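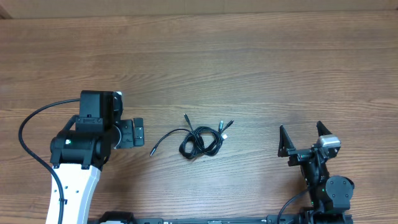

Heather Rutherford wrote on 4/23/25:
> Has the Cruickshank allotment list moved at all? I was number 11 in
> October and have heard nothing since. Also is it true the water goes
> off at the lower gate?

Hi Heather, quick one, on my way out. List has moved, you're 7th now. Two plots came free by the lower gate, both went to people above you. Half plots go quicker so say if you'd take one, I'd need that in writting.

Water: yes, off for 3 days while they do the pipe. Top tap stays on. Bring cans. No hoses on it please, had words about that last year.

Rest of you, bits for the list:

1. Seed potatoes. Still a sack of Plellent in the shed, help yourselves, money in the tin. Going soft so dont hang about.

2. Shed table. Wood's fine, just wants oiling before the plant swap. Anyone got linseed left over?

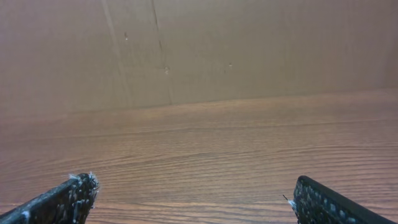
3. Gate code changes next week. Ring me for it, not going on here.

Must dash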